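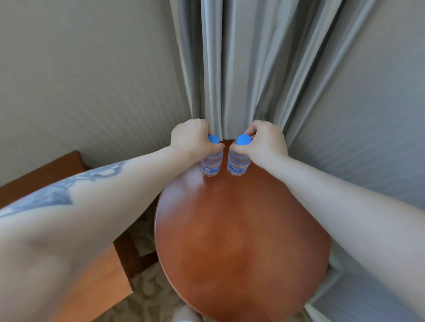 Fitriani Tuhumury stays in other people's guest rooms for a living, more or less. She gets them ready for Hosoda, a little rental outfit with 16 places on its books, and on Wednesday she let me tag along for a turnover. I figured we'd start with the beds (doesn't everybody?), but no, she starts with the drinking water. Small bottles with blue caps, stood up side by side on the glossy round wooden table, a short gap between them. "Two, always two," she told me. "One bottle looks like somebody forgot the other one."

I laughed, but she's serious about this stuff! She used to put out a glass jug and tumblers, and she loved how it looked. Guests didn't touch it. "They don't know when I filled it," she said. "A cap they can twist open themselves, they trust that."

So now she buys multipacks – 43 last summer, carried up the stairs by her or by Kwadwo Tsikata, who handles the laundry side and has strong opinions about the weight of water. "He wants me to go back to the jug," she said. "He can want."

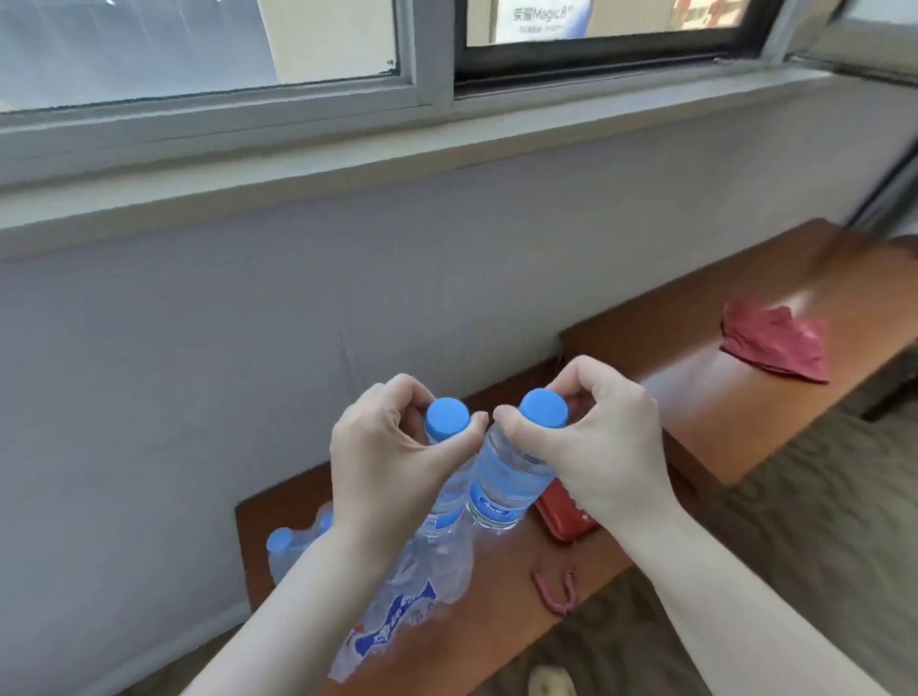
I asked how she decides what goes on a table and what stays in the closet. She thought about it for a while. "I sit down where the guest sits. If I have to move something to put my elbow down, it goes." That cost her a fruit bowl, a lamp and a stack of Sirkisura guidebooks she was really fond of. The guidebooks live by the door now, and people have started borrowing them (and mostly bringing them back).

The wood gets a dry cloth, then a barely damp one, then dry again. She learned that from a ring on her own table at home, and she still puts a plant over it when her mother visits.

Before I left I asked what guests write in about most. I was hoping for the water. "The Wi-Fi password," she said, and went off to find more pillowcases.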